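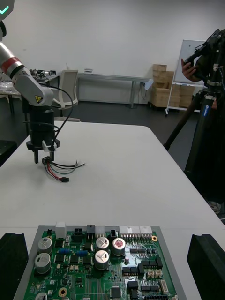

## Freezing Strawberries for Winter

The berry stand in Pickering closes early in the season, so I buy a full flat while I can and freeze most of it. Flat-frozen berries stay separate in the bag, and you can pour out what you need.

### What you need

- 600 g ripe strawberries
- 2 rimmed baking sheets
- Parchment paper
- Freezer bags

### Steps

1. Sort the berries. Eat the very soft ones now or cook them into jam.
2. Rinse quickly in cold water with the stems still on. Don't soak them.
3. Spread on a towel and pat dry. Leave them out for 30 minutes.
4. Cut off the stems. Halve the large berries and leave small ones whole.
5. Line the sheets with parchment and set the berries cut side down, not touching.
6. Freeze overnight, uncovered.
7. Move the frozen berries to bags, press out the air and seal. Write the month on each bag.

### Notes

Use them within 6 months for the best flavor. They are still safe after that, but they dry out and taste flat.

Thawed berries go soft – fine for pie, sauce or oatmeal, but poor in a salad. For smoothies, use them straight from the freezer.

Roswitha Rieger, my neighbor, tosses hers with a little sugar before freezing. Her berries hold their color better, though they clump in the bag. I do one bag her way for shortcake and leave the rest plain.

Blueberries work the same way, minus the cutting.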